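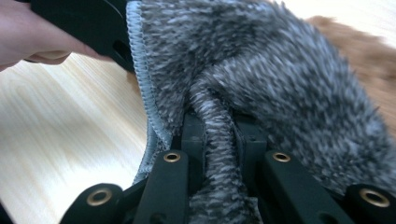
Hochfloriger Plüsch, grau-weiß meliert, Kante mit hellblauer Overlocknaht.

Häufige Fragen zu Plüschdecken - Pflege und Lagerung
Stand: 11/10/19

Bei welcher Temperatur wird die Decke Stirnberg gewaschen?
Maximal 30 Grad, Schonwaschgang, flüssiges Feinwaschmittel. Kein Weichspüler, er verklebt die Faserspitzen.

Darf die Decke in den Trockner?
Nein. Kunstfaserflor kräuselt sich bei Hitze dauerhaft. Flach ausgelegt trocknen, nach dem Trocknen aufschütteln.

Der Flor liegt in verschiedene Richtungen. Ist das ein Mangel?
Nein. Langer Flor legt sich je nach Druck und Griff unterschiedlich und wirkt dann streifig. Mit einer weichen Bürste in Strichrichtung ausbürsten.

An der Overlockkante steht ein Faden heraus. Was tun?
Nicht ziehen. Faden mit einer Nadel auf die Rückseite führen und vernähen. Löst sich die Naht auf mehr als 4 cm, bitte reklamieren.

Wie wird die Decke zusammengelegt?
Längs halbieren, Flor nach innen, dann locker rollen. Scharfe Knicke hinterlassen Druckstellen - Vakuumbeutel sind daher ungeeignet.

Passt sie in die Aufbewahrungsbox Hedlund 401?
Ja, gerollt und einzeln. Für zwei Decken ist die nächstgrößere Box erforderlich.

Wohin gehen Reklamationen?
Mit Kaufbeleg an die Filiale Utville oder an das Lager Andthorpe.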